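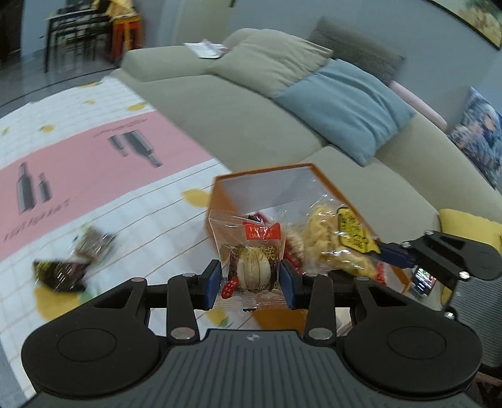

Besuch bei Skiretano: Tag der offenen Tür in der Keksbäckerei

Im Dezember öffnet Skiretano einmal im Jahr das Werk für Besucher. Wir waren um 10 Uhr angemeldet, in einer Gruppe von 18 Leuten. Am Eingang gibt es Haube und Kittel, Schmuck kommt ins Schließfach.

Der Rundgang beginnt im Mehllager und führt dann an den Knetern vorbei zum Tunnelofen. Der ist fast 80 Meter lang, und in der Halle ist es entsprechend laut. Von den Erklärungen habe ich hinten wenig verstanden, Kopfhörer wären gut gewesen.

In der Packerei wird jedes Stück einzeln in Folie eingeschweißt und danach in Kartons gelegt. Dort darf man länger stehen bleiben.

Zum Schluss Verkostung und Werksverkauf. Der Beutel Bruchware mit 300 Gramm kostet 2 Euro, nur Barzahlung.

Parken kann man hinter der Halle, die Zufahrt ist schlecht ausgeschildert.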